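3.2 Suture pads and thread handling

All of the practice work was done on soft pads with a fleshy, slightly textured surface. We chose them over foam blocks after an early round of trials at Cimside in January, when trainees complained that foam gave no sense of the needle meeting resistance. A pad was replaced once its surface had torn between two entry points. The Findwood store log lists 83 pads used over the full course.

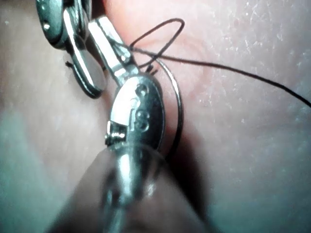

Curved needles were used throughout. Trainees were told to hold the needle away from its tip, to enter the pad as close to a right angle as they could manage, and to follow the curve on the way out. Most early faults came from pushing the needle straight forward, which widens the hole and drags the surface along with it. The second common fault was slack. Thread left lying on the pad tends to settle into small loops, and a loop that passes near the jaws is easily caught when they close. We asked trainees to clear the thread to one side before each new bite – a step that several of them skipped when working against the clock.

Of the 191 stitches scored by Ynyr Cadwaladr, those with uneven spacing were marked down but kept in the set. Stitches that pulled through were counted as failures. Figure 2 shows a curved needle and black thread on the pad, with two instruments at work.

Figure 2. Curved needle and black suture thread on a pale pink practice pad.

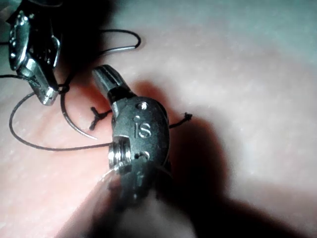
3.3 Scoring

Each stitch was given a mark for entry, exit and tension. The marks were entered on the Craddock sheet on the day of the session and were not changed afterward. Where the thread had snapped, tension was left blank – the other two marks still stood.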